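The Self-Guided Trail That Wants Your Whole Weekend
Lalia has 41 numbered stops and a free map. A skeptic walks it.

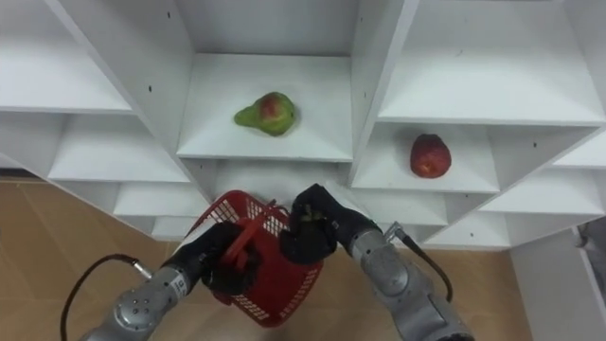 Two days is plenty, according to the woman at the desk of the Pullen guesthouse, provided you skip everything between stops 12 and 20 and don't let anyone sell you the combined ticket. She had clearly given this speech before. I wrote it down and then, being a professional, ignored it.

The Lalia Old Town Trail was redrawn last year by Clasent, a company that makes walking routes for towns that feel they are being driven past. The old version had a dozen stops and took a morning. The new one has 41, each with a bronze number set in the pavement, and the leaflet suggests three days "to absorb the layers." I have absorbed layers in a good many towns, and my experience is that they sink in faster when the route doesn't make you climb the same hill three times.

It does, by the way. Stops 5, 17 and 33 are all within sight of the upper gate, and the trail sends you back down to the river between each of them. The official reason is that the route follows the centuries in order. You see the medieval things, then the merchant things, then the railroad. That sounds good on paper. On foot, in August, it means passing the same pharmacy four times and starting to nod at the man who runs it.

So do it by neighborhood. Take the upper town first, before 10 in the morning, when the delivery vans are still allowed in but the tour groups haven't come up from the parking lot. The gate is worth your time. The wall walk beside it is open for 700 paces or so the leaflet claims, but a locked grille stopped me well short of the second tower, and the sign on it had faded past reading.

St. Anne's is stop 6. Go in. The ceiling is painted with saints who all have the same face, and the bench by the north door is the coolest seat in Lalia. Stop 7 is a plaque. Stop 8 is the place where a plaque used to be.

The middle stretch is where I began to side with the guesthouse. Stops 12 to 20 run along the Street of the Dyers, and what they offer is doorways. A few are handsome. The leaflet calls one of them "possibly the oldest in the region," and I would like to know what the other candidates were. There is a museum at stop 15, the D'Souza House, which holds a merchant's furniture and a very long film about salt. The combined ticket gets you into this, the wall walk and the old customs hall. The customs hall was shut for rewiring both days I tried it, and the ticket window sold me the full-price ticket anyway. I asked about a partial refund and was given a second leaflet.

Then the river, which almost won me over. The lower town has fewer numbers in the pavement and more people living in it. Laundry, bicycles, a school letting out, a bakery with no English menu and a cheese pie I went back for. The footbridge at stop 29 gives you the view on the leaflet's cover, and in the last hour of daylight it really is that color. Nothing here needed a bronze number, but I can't say the number spoiled it.

Past the bridge the trail runs out of ideas. The railroad section is a long walk by a road with no shade to a station building that is now offices. Clasent's panel says 3,000 people gathered here to meet the first train. When I got there it was me and a taxi driver asleep with his door open. He woke up, looked at my map and drove me back to the square without asking where I wanted to go.

Would I send a friend? Yes, with a pen. Cross out the dyers, cross out the railroad, buy single tickets. What's left fits in a day and a half, with time for a second cheese pie - and the woman at the Pullen will be very pleased with herself.

Getting around: the free map is at the bus station and most hotels. The large print version is easier to read and leaves off stop 22, a fountain, which was dry.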